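Turkwood Small Towels, the Mixed Pack: A Review After 11 Weeks

I have reached the age at which a person has opinions about towels, and I'm going to share mine whether or not there is a demand for it. The Turkwood mixed pack is sold as a set of small towels for "hand, face and home," a phrase that covers nearly everything short of the beach. Mine came in November in a bag I could not open without scissors.

First impressions were fair. They smelled faintly of cardboard and shed like a nervous cat, so they went straight into the wash, twice.
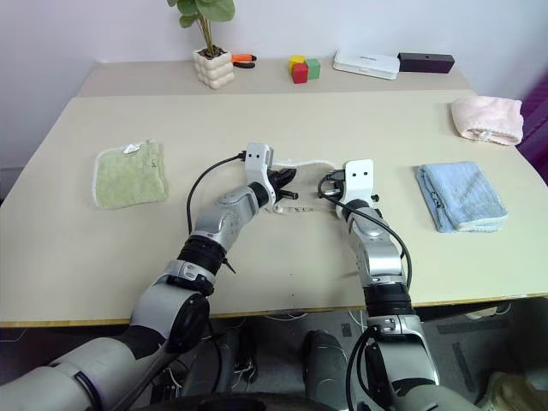 Color is the reason most people will buy this pack, and it's where Turkwood has shown some restraint. My last set, from Vernow, was the orange of a traffic cone and turned everything near it the orange of a traffic cone. With these you get the pale green, the light blue and the pale pink, all quiet enough to leave lying out on a beige table without anyone remarking on them. I ran the blue with white undershirts and the undershirts are still white. The green is my favorite for drying hands, though it took a few washes before it would admit to being absorbent.

The pink is the softest and will not stay folded. I fold it, I turn my back, it relaxes. If you like a linen shelf with sharp corners, store it under something heavy. 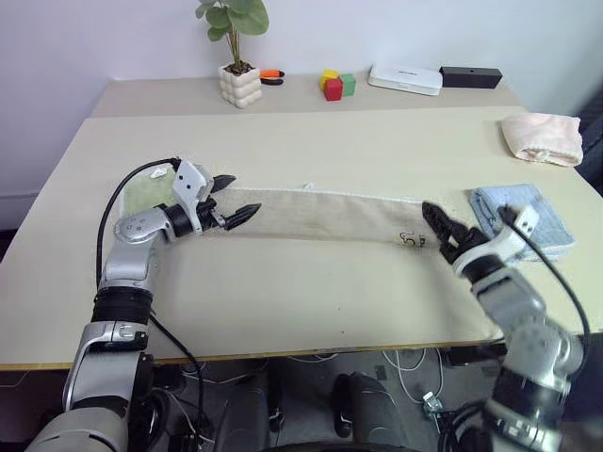

Darcy Sandhu, commenting on my earlier post about bath mats, thinks the long beige ones are a waste of cotton: too narrow for a bath, too long for a hook, and forever sliding off the oven door. Darcy gave up and cut one in half, and it frayed at once, so there's a warning in that as well.

I'd argue the shape is fine once you stop treating it as a hand towel. It goes around the neck when you shave. It lines a bread basket. It lies along a drafty windowsill all winter and asks for nothing.

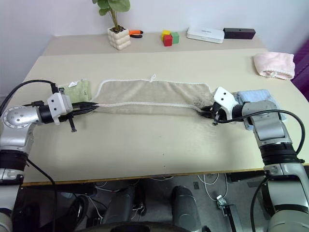
What I can't defend is how it dries. Hung over a rail in the evening, mine was still damp at the fold the next morning, and by then it had a smell I would call riverside. Spread it out flat and the trouble goes away — along with most of your counter. Beige also turns out to be a poor color for hiding coffee.

The old Manzano towels I keep for the car are rougher and uglier and will probably outlive me. I'm not sure the Turkwoods will. After around 500 hand-dryings the edges are holding, but I've snipped 2 loose threads and I'm watching a third. Wash them warm, skip the fabric softener, and pull them square before you hang them up.

I'd buy the green and the blue again. The pink can come too if it learns to fold.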